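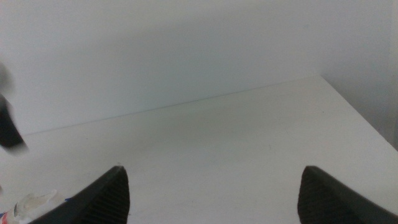
White tabletop, back wall side.

Jun 7, 2022

Wiped the white table again. Surface is plain off-white, no markings, which suits the Datura sorting work. A few tiny specks and faint smudges still show toward the middle. Try the Droton cleaner on those before doing anything rougher.

The seam along the back wall is the next job. Small screws go missing there. Plan is a thin bead of clear sealant, 30 minutes before touching it, overnight before putting any weight near it. Mask both sides first.

Paper on the shelf: 500 grit and 2000 grit. The 200 is finished, reorder from Nyamweya. Don't use the 500 on the tabletop, it left a dull patch on the Rurnska bench.

Light is even enough for the small parts. Slightly brighter to the right, so start the trays from that side.

Open: felt pads, new brush, check the sealant again in August.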